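Help wanted: weekend baker's assistant and all-round kitchen hand at Vamance

Hi, I'm Oliwia Piątek, and I run Vamance, a small supper club and baking business out of a converted garage behind my house. If you've ever eaten my poppy seed roll at the December market, hello again! If you haven't, you've got some catching up to do.

I'm looking for one person to join me and Henryk Szczepańska, who has been making pierogi with me for 4 years and has much stronger opinions than I do about dough thickness. We're busy enough now that the two of us can't keep up, and last month I found myself icing cakes at two in the morning while answering emails with my elbow. So, time to hire.

The work is part baking, part prep, part dishes (I do dishes too, we all do dishes). Mornings start at 6:30, and I mean really start, with the mixer going. You'll weigh and shape bread, fill and crimp, pack orders, and on supper nights help me plate and carry. Supper nights are for 65 guests at most and they're loud and lovely, and you get fed the same food as everybody else. In the run-up to the holidays we also do gift boxes, up to 300 of them, and that stretch is hard work - please think about that before you write to me.

You don't need a culinary degree. I don't have one. I'd love it if you've worked in a cafe, a school kitchen, a bakery, a church basement, anywhere you had to get food out on time. You should be OK lifting a full flour sack and standing for most of a shift. A food handler card is great, and if you don't have one I'll pay for the course.

I also care a lot about how the food looks on the plate. Small bites are a big part of our menu, and you'll be making plenty of them, so a bit of patience with fiddly things goes a long way. 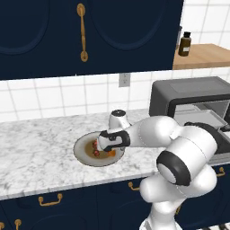 Small bites on a round plate, navy cabinets and a marble-look counter.

Now the practical stuff. It's part time, 2 shifts a week to begin with, more before the holidays if you want them. Pay is hourly and we'll talk about the number on our first phone call, before you spend any time on a trial. Trial shifts are paid. You get bread to take home, usually too much of it. Parking is on the street, and the bus stops at the corner by the Otov hardware store.

One thing to know: we handle nuts, wheat, eggs and dairy all day long, so this is a tough place to work if you have a serious allergy to any of them.

To apply, send me a few lines about yourself and tell me the last thing you cooked that you were proud of. No cover letter, please! A resume is fine but a phone number for someone you've worked with is better. You can also drop a note in the box by the side gate, marked for me or for Danuta Krajewska, who does our books and will make sure I read it.

I answer everyone, though in a busy week it can take me a few days. Evenings after 7 are best for calls.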